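1/ My October project is the kitchen towels. We are moving to Vullcombe and I don't want to pack the old ones without looking at them first.
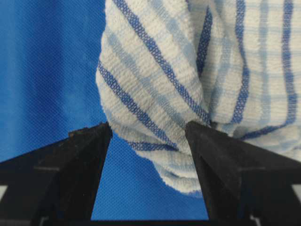 2/ White terry with blue stripes, dark and pale. I bought it in Haslam in my first year there, from a basket near the door. I paid too much, I think, but it is still my favorite.

3/ How I wash them: warm water, half of the soap, no softener. Softener makes terry lazy - it stops drinking the water.

4/ Sum-yee Cheng asked me if I iron them. No! I shake them hard two times and fold in three.

5/ The limit for the new drawer is 10 towels. I have 17. The thin ones will become rags for the windows.

6/ If you know a good way to get out old tea spots, please write me. Lemon did not help.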